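**Friday, dye bench**

Third go at the walnut brown. Veronica Matei left a note on the Alness pot saying "not brown," and I can't argue with her. It's the color of a manila folder.

Recipe as run: 200 g husks, soaked since Wednesday, simmered 2 hours, strained through the old curtain. Wool went in damp at 21 minutes past whatever the wall clock thinks it is. Stirred when I remembered. Iron added at the end, a pinch, my pinch and not Veronica's - hers is closer to a handful.

Skein A (the Shao merino) took the color evenly and is dull as a tax form. Skein B (Edow, the scratchy one) came out better, with a greenish cast on the inside of the twist. I'd wear it as a hat if the light was poor.

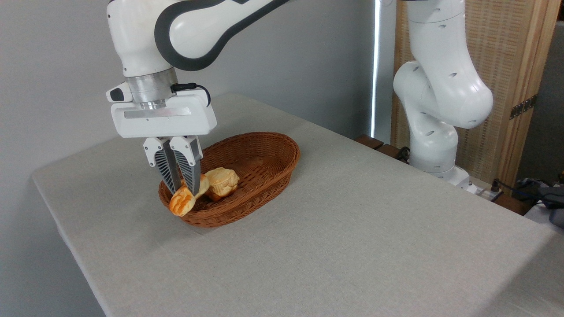
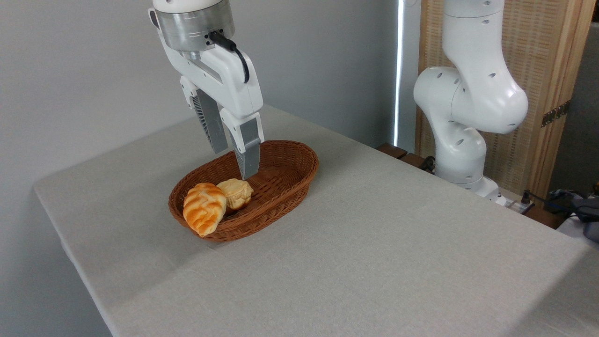 The water is my main suspect. The Zoso kettle has scale in it like a cave, and I filled the pot from that kettle twice. Next run: rainwater from the barrel, same husks, iron in a separate jar so I can blame it properly. Roughly 1000 ml per skein and no more, the last pot slopped over and the hot plate still smells like a wet dog.

Wash test tomorrow if the skeins are dry. Cold rinse, no soap on A, soap on B. Keep a snippet of each for the card, and label them this time. There are four beige snippets in the drawer from March and they could be anything.

Need more husks. Also gloves - my left thumb is the best brown we've made so far.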